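### Contact-first insertion: February results from the Truddale bench

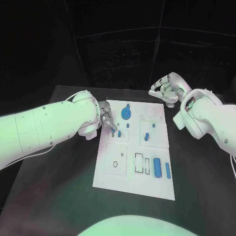
The insertion policy developed at Murnham has now been through a full evaluation on the two-arm setup, 205 trials in all. The task is placing loose cylindrical parts onto an assembly board using multi-fingered hands, starting from a pinch grasp.

The earlier version, Trenska, planned the approach from vision alone and treated contact as an error to be corrected. Its most common failure was a small tilt in the grasp that grew as the part was lowered. The new method lowers the part until it touches the plate, estimates the tilt from fingertip load, and then straightens it before pressing down. Search motion is limited to 2 mm in any direction. If the part has not seated after four attempts, the hand lifts and regrasps.

Regrasps fell by about half compared with Trenska. Thick parts gained the most. Thin rods gained very little -- the load signal is close to sensor noise at that diameter, and the tilt estimate is often wrong in sign.

Daiane Rezende is now rerunning the thin-rod trials with a slower descent. Cycle time will suffer, and the present numbers should not be quoted for rods until that set is complete. The trial logs and the Lu baseline configuration are in the shared project folder.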